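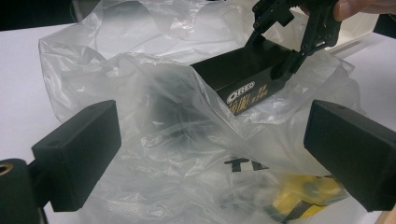
Photo: Emiliano Palacios

Packing day at Plenora

We love packing day! Every December we fill bags for the snack swap, and this summer we had so much left on the shelves that we ran a second one on 19th July. What a good afternoon it was. The radio was on, the white tables were cleared and wiped, and the treats started going into the bags one after another.

The black OREO box on its way into a big milky bag is my favorite from the whole set. Look at the little gold Chinese characters next to the logo! I can't read them, but I could look at packaging like that all day, and the black looks so smart against all that crinkled plastic.

I have a real soft spot for these thin bags too. They billow out all over the table, they catch the light in every fold, and you can still make out the box through the side - a bit hazy, like something behind a shower curtain.

A few notes for anyone packing at home. Open the bag as wide as it will go before you start. Boxes go in first, on a slant if they need to, and then you can wiggle them flat once the corners are past the rim. Soft things go on top. Leave enough plastic at the neck for a loose knot, so whoever gets it can open it without scissors.

We made up 159 bags this time, 17 of them for the Datden table, and Binetti lent us the extra shelving again (thank you!). If you'd like to bring something for the December swap, sealed boxes and tins are best - drop them at the front desk any afternoon.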